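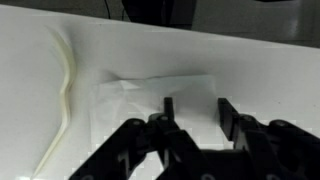
Cable tie

A cable tie, also called a zip tie or tie wrap, is a fastener used to hold things together, most often electrical cables and wires. In its most familiar form it is a single molded piece of nylon: a long, flexible strap with small teeth running along one side, and a boxy little head at the end with a slot through it. When the tip of the strap is fed through the slot and pulled, a tongue inside the head catches on the teeth, one after another, and the loop gets smaller. An ordinary tie will not go back the other way, as anyone who has closed one a moment too soon will know.

Origins

People have been bundling things for as long as they have had things to bundle, and the jobs done by cable ties today were once done with twine, leather thongs, wire, and waxed cord. In telephone exchanges and aircraft, wires were gathered into neat bundles by a method called cable lacing, in which a long cord was knotted around the bundle at regular spots. A well-laced bundle is a lovely thing to look at, and some people in the trade still prefer it, but it was slow work and hard on the fingers.

The cable tie came out of this world in the late 1950s, when it was developed in the United States as a quicker way to bundle aircraft wiring. The early ones had a small metal tooth in the head to grip the strap. One-piece nylon ties came later, and because they could be molded in a single step they grew cheap enough to spread from the factory to the hardware store, and from there to just about every kitchen drawer and glove box.

Materials and color

Most ties are made of nylon 6/6, a tough plastic that bends without breaking and stands up fairly well to oil and heat. With no coloring added, this nylon comes out a milky off-white, usually sold under the name "natural." Natural ties can yellow as they age. Black ties generally cost about the same, and those meant for outdoor use have carbon black mixed in, which shields the plastic from sunlight.

Nylon also takes up water from the air, and this matters more than most buyers suspect. A tie that has taken up a normal amount of moisture is limber and forgiving, while one left for months in a dry, heated room may snap the first time it is bent. Makers therefore ship ties in sealed bags, and it is a good habit to fold the bag shut between jobs.

Types

Releasable ties have a small tab that lifts the tongue and lets the strap slide free, so they can be used again. Mounting ties have a hole in the head for a screw. Others carry a flat panel for writing a label, or beads along the strap in place of teeth. Stainless steel ties, which usually lock with a tiny ball bearing, are used around engines, in mines, and on ships, where plastic would soften or wear through. Hook-and-loop straps are not cable ties in the strict sense, but they are often sold on the same shelf and are kinder to delicate data cables — a tie pulled too tight can pinch a network cable and spoil its signal.

Uses outside wiring

In the garden, ties hold young trees to stakes and tomato vines to cages (loosely, please, as stems thicken over the season and a snug loop will cut into the bark). Cyclists use them to keep brake lines in place. Race teams patch bumpers with them, and in cold places people have been known to loop them around bicycle tires for grip on snow.

They have found their way into art as well. The sculptor Marisol Orozco used 2449 ties, all of them natural nylon, in her hanging piece "Kurkow," which looks from a distance like a great pale thistle. She left the tails uncut, and they stir a little whenever a door is opened nearby.

Removal and disposal

The usual way to take off a tie is to snip it with flush cutters, close to the head and well away from whatever it is holding. Cutters are also the right tool for trimming the tail. Scissors tend to leave a slanted stub that can scratch a hand reaching into a cabinet later on, and electricians have strong words for the people who leave them. With patience, a standard tie can sometimes be opened by sliding a pin under the tongue, though the grip may be weaker afterward.

Nylon can be recycled, but ties are so small that most household programs will not take them.

See also: Cable lacing; Hose clamp; Twist tie; Wire harness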